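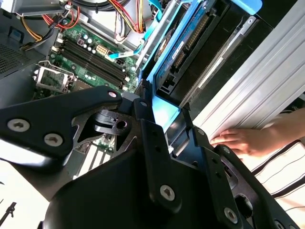 旧塔式主机拆开清理，线应该怎么理，硬盘架要不要拆？（请各位指教）

Loltell 论坛 › 硬件与维修 › 旧机器

楼主 Anayeli Contreras
发表于 16/04/2023

各位好。我学中文已经几年，但是电脑零件的中文名字是最近才学的，如果我用错了词，请直接改正我，我不会不高兴。

这台主机原来放在 Hamada 语言学校的办公室，去年九月换了新机器以后，它就一直放在柜子里。学校问我要不要，我就搬回家了。我的计划不大：清理干净，换导热硅脂，把里面的线整理好，然后给家里做一台存文件的机器。我没有打算花很多钱，预算是 200 元，包括硅脂、扎带，如果需要，再买一块便宜的风扇。

现在的情况是这样：散热器和处理器已经取下来了，放在一个防静电的盒子里。插座上面的金属框和拉杆还在主板上，我没有动它。硬盘还在浅蓝色的塑料架子里，我还没有拆。电源的线很长，红的、黄的、黑的、橙的都在一起，从主板的上面绕过去。以前修过这台机器的人好像不太关心线走哪里。

我想请教的问题有以下几个。

第一，清理的时候，主板可以留在机箱里吗？我读过的文章有的说必须取出来，有的说没有必要。

第二，浅蓝色的硬盘架，我应该整个拆下来，还是只把硬盘拿出来？我担心塑料时间长了会脆，一用力就断。

第三，处理器插座空着的时候，怎样保护它比较好？原来的塑料盖子当然早就没有了。

第四，电源的线这么多，没有地方藏。这种老机箱背面没有走线的空间，你们一般怎么处理？

先谢谢大家。

2楼 半斤螺丝

欢迎。中文写得比我们这边大部分人清楚。

先答第三个问题，这个最急。插座空着的时候别用气吹对着它猛吹，也别让线头在上面晃。最省事的办法是把处理器装回去，框压好，拉杆扣上，再开始搞卫生。处理器自己就是最好的盖子。

第一个问题，我的习惯是拆出来。灰最多的地方往往是主板背面和机箱底之间，你不拆永远不知道里面有什么。我拆过一台，底下有半截铅笔。

3楼 Brakness

不同意楼上第一条。一台放文件的旧机器，没有必要把主板拆出来。拆一次，前面板那几根小线就要重新插一次，新手插错的概率很大。软毛刷加气吹，机箱放平，从上往下刷，够了。

硬盘架看结构。有的架子是卡扣的，按住往外拉就出来；有的还有螺丝从侧面拧着。先把机箱另一边的侧板也打开看看，不要只从一面使劲。

4楼 半斤螺丝

回 Brakness：前面板的线拍个照就完了，怎么会插错。

5楼 Brakness

拍了照照样插错的人我见过不少。针脚旁边印的字很小，照片放大了也是糊的。你自己熟练，不等于楼主熟练。

6楼 Anayeli Contreras（楼主）

谢谢两位。请不要因为我争论，两种意见对我都有用。

我先按照半斤螺丝说的，准备把处理器装回去再清理。但是我有一点不明白：如果我装回去的时候还没有涂硅脂，只是作为盖子，应该没有问题吧？我不会通电。

关于主板要不要取出来，我想先看看下面脏不脏。用手电筒从侧面照，可以看见一点灰，但是看不到铅笔。

7楼 半斤螺丝

不通电就没问题。放进去的时候对准缺口，轻轻放，不要按。拉杆下去的时候会有一点阻力，阻力很大就停，先检查方向。

8楼 晾衣绳理线法

我来说理线，这个我喜欢！

老机箱没有背部走线是正常的，不要跟新机箱比。原则就是：不用的线收成一把，塞到光驱位或者硬盘架旁边没人的空当里；要用的线贴着边走，不要从主板正中间飞过去。你现在电源线在主板上面绕，散热器风扇装回去以后，最怕的就是线碰到扇叶。这个比好不好看重要多了。

扎带不要一开始就拉死。先松松地套着，全部插好，通电没问题，最后再拉紧剪掉。我早年每次都是先扎得漂漂亮亮，然后发现少插一根，又全部剪开……

还有，如果你有魔术贴的那种扎带，比塑料的好，可以反复用。

9楼 Anayeli Contreras（楼主）

谢谢“晾衣绳理线法”，您的名字我查了词典，觉得很有意思。

魔术贴的扎带我有，是包装耳机时候留下来的，不够长，但是可以两条接起来。

我今天还发现，有一根电源线上面贴着白色的标签，我想保留它，不撕。另外有一个问题想问：浅蓝色的 SATA 数据线，比我想的要硬，折过的地方有一点白色的痕迹。需要换新的吗？

10楼 Prerkedach

数据线有折痕不一定坏。先用着，看硬盘的健康信息里面 CRC 错误那一项会不会增加。增加就换，不增加就不管。一根线没几个钱，你要是心里不舒服，直接换也行。

倒是硬盘我想多问一句：学校的旧硬盘，里面的东西你打算怎么办？学校有没有跟你说清楚？这个比灰要紧。

11楼 Anayeli Contreras（楼主）

您问得对，我应该在第一个帖子里写。

学校的负责人和我说过，硬盘里的文件在换新机器的时候已经复制走了，一共是 694 GB，大部分是听力课的录音和扫描的课本。他们请我把旧硬盘全部擦除以后再使用，我也答应了。所以顺序应该是：先擦除，再检查健康，最后决定要不要继续用它。

12楼 Prerkedach

那就好。擦除的时候整盘写零就行，写一遍。时间会比较长，晚上挂着。擦完顺便看一下重映射扇区那一项，如果数字不是零，我个人不会再拿来存重要的东西。

13楼 Brakness

补一句，旧硬盘拿来当唯一的存储，我不赞成，健康信息全好看也不赞成。至少文件要有两份，另一份不在这台机器里。

14楼 晾衣绳理线法

同意。线理得再好，盘挂了也没用。

15楼 Anayeli Contreras（楼主）

我来报告一下进度，写得比较长，请原谅。

侧板两边都打开了。Brakness 说得很对，从一面看和从两面看，明白的东西完全不一样。我原来以为整个硬盘架是一个塑料的零件，其实外面的笼子是灰色的金属，上面有很多方形的孔和长条的孔，蓝色的塑料是卡扣，从金属支架里伸出来。我只试着按了一下，感觉它还有弹性，没有响声，所以我停下来了，想先问清楚再继续。

主板左边的 SATA 接口有蓝色的，也有黑色的。我不知道颜色不同是不是代表速度不同，还是只是为了好看。主板中间还有一个白色的 SATA 接口，现在蓝色的数据线就插在它上面，往下弯。内存插槽的白色卡扣我都检查了，开合正常。

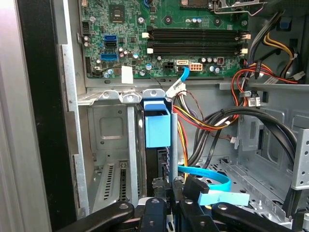
我的想法是把那一大把黑色的线，也就是现在弯成一个圈、横在硬盘架上面的那一把，往右下方压低，用魔术贴固定在金属笼子的孔上。这样侧板盖上的时候不会顶到，散热器附近也会空一些。彩色的电源线比较难办，它们分成几股，长短不一样，如果我把它们全部绑在一起，最短的那一股就会被拉得很紧。所以我准备分开绑，短的一股不绑。

清理方面，我最后选择了不取出主板。理由是我用软毛刷和气吹试了一个角落，效果已经可以接受。半斤螺丝先生（或者女士），对不起，这次我听了 Brakness 的。

我花了 33 分钟刷灰，其中一大半时间用在侧面的通风网上。灰都粘在网孔里面，气吹吹不动，最后是用旧牙刷一格一格刷的。

现在的问题：

一、蓝色和黑色的 SATA 接口，系统盘应该插在哪一个？

二、白色的那一个可以继续用吗？还是它有特别的用途？

三、蓝色的卡扣应该往哪个方向推？

16楼 半斤螺丝

是先生。没关系，机器是你的。不过等你哪天真的拆了主板，记得回来告诉我底下有什么。

接口颜色各家不一样，没有统一规定，别信“蓝的快黑的慢”这种话。有的厂用颜色分通道，有的分速度，有的就是给装机的人认线用的。查主板或者整机的服务手册，型号一般在机箱后面或者侧面的贴纸上。主板上面那块白色小标签也可以看看，有时候写着板号。

17楼 Brakness

白色那个既然原来就插着线，就说明原来的机器是这样用的，继续用最稳妥。进 BIOS 里面看一眼，它显示成 SATA 几就知道了。

卡扣：先看有没有箭头或者凸起的手指位。一般是往里捏，然后整个托架连着硬盘一起抽。如果捏住还是不动，多半是后面数据线和电源线没拔。新手最常见的就是线没拔就在那里拽。

18楼 Prerkedach

捏之前可以把机箱放在暖和一点的屋子里待一阵，塑料冷的时候容易断。我修老机器冬天断过两个卡扣，夏天一个都没有断过，当然也许只是运气。

19楼 半斤螺丝

这个我持保留意见，塑料老化和你屋里几度关系不大吧。

20楼 Prerkedach

老化关系不大，脆不脆关系很大，两件事。

21楼 Anayeli Contreras（楼主）

我住的地方现在室内是 28 度，我想两位的意见在这里都可以满足。

我按照 Brakness 的顺序做了：先拔数据线，再拔电源线，然后捏住卡扣，往外抽。开始它不动，我没有用力，左右轻轻摇了两次，就出来了。卡扣没有断。

机箱后面的贴纸被磨掉了一半，只能读到几个数字，不够查型号。主板的小标签我还没有来得及抄。擦除硬盘的工作今天晚上开始，用的是另外一台电脑。

还有一个关于词汇的问题，和机器没有关系：“卡扣”和“卡子”有什么不同？我在网上两个都看到。

22楼 晾衣绳理线法

卡扣一般是做在零件上的那种，会“咔”一下扣住。卡子范围大，头发上夹的也叫卡子。你说卡扣就对了。

分开绑的想法很好，短的那股确实不要硬拉。插头根部受力是最容易接触不良的地方。另外绑在金属笼子的孔上之前，用手摸一下孔边，有的老机箱冲孔毛刺很厉害，线皮会被慢慢磨破。孔边要是割手，就垫一小段胶布。

23楼 Anayeli Contreras（楼主）

我摸了，右下角有两个孔的边比较锋利，别的都还好。我换了位置，没有用那两个孔。

24楼 老柴油机

路过。功耗算过没有？这种老塔式机一天到晚开着存文件，电费一年下来够你买个小的了。我以前也是舍不得扔旧机器，后来插了功率表，当天就关机了。

25楼 Brakness

看怎么用。不是每个人都二十四小时开着。要用的时候开，传完就关，电费可以忽略。

26楼 Anayeli Contreras（楼主）

我的计划是每个星期开一次，复制照片和学习的录音，然后关机。我也同意 Brakness 之前的意见，会另外保留一份在移动硬盘里面。

功率表我没有，但是可以向邻居借。如果测了，我会把数字写在这里。

27楼 老柴油机

一星期一次那没事。不过久不开机的机器主板电池先换了吧，纽扣电池，便宜。不然每次开机时间都不对，复制的文件日期全是乱的。

28楼 Anayeli Contreras（楼主）

这一点我完全没有想到，非常感谢。电池我还没有找到在主板的哪里，可能在散热器原来的位置旁边，或者被线挡住了。我明天把线再移开一点找。

擦除已经开始了，进度条走得很慢。

29楼 半斤螺丝

慢是正常的，别盯着看。硅脂买了没有？

30楼 Anayeli Contreras（楼主）

买了，小管的。请问应该涂一个点，还是涂成一个叉？

31楼 Brakness

中间一个点，米粒大小，压上去自己会散开。

32楼 半斤螺丝

我都是刮平的。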